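Media Releases | Hospitality and Events

Print this page
E-mail this page

VINDALE, November 13, 2022 — Aidoo has released a revised table-setting guide for community halls and small function rooms, covering reusable plastic tumblers, cloths and centrepieces. The guide replaces the March edition and applies to all tableware hired through the company's Vindale and Fuddale depots.

The main change concerns the resting position of drinkware. Tumblers are now to be set upside down on the cloth until guests are seated. The previous edition permitted either orientation, and halls using both reported inconsistent results when tables were set the evening before a function.

The guide also revises colour allocation. Mixed colours may be used at a single table, provided all tumblers are of the same pattern. Single-colour settings remain available on request, with 9 days' notice at the Fuddale depot.

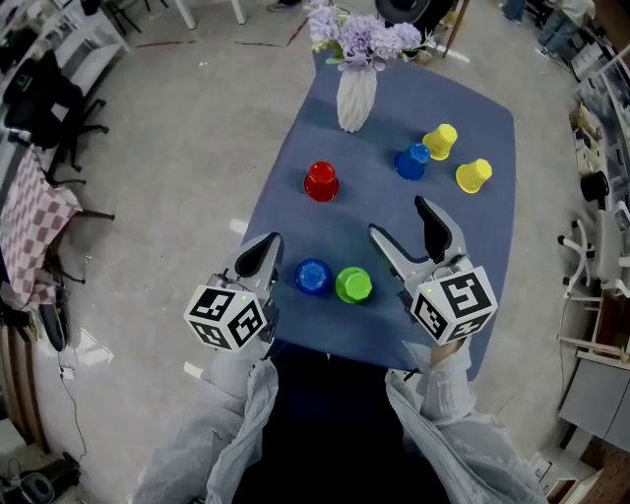

Centrepieces are limited to one vase per table under the revised guide, placed toward the far edge from the serving side. Artificial stems are preferred for settings left overnight. A tall, slender white vase of pale purple flowers on a blue cloth meets the requirement, with the red, yellow, green and blue cups inverted and the flowers spilling over the rim. Cloths should be plain and in a single colour — patterned cloths are reserved for side tables.

The Pelent range of tumblers is not affected and will continue to be supplied with its own instructions. Printed copies of the guide are held at both depots, limited to two per hall.

Release no. 2043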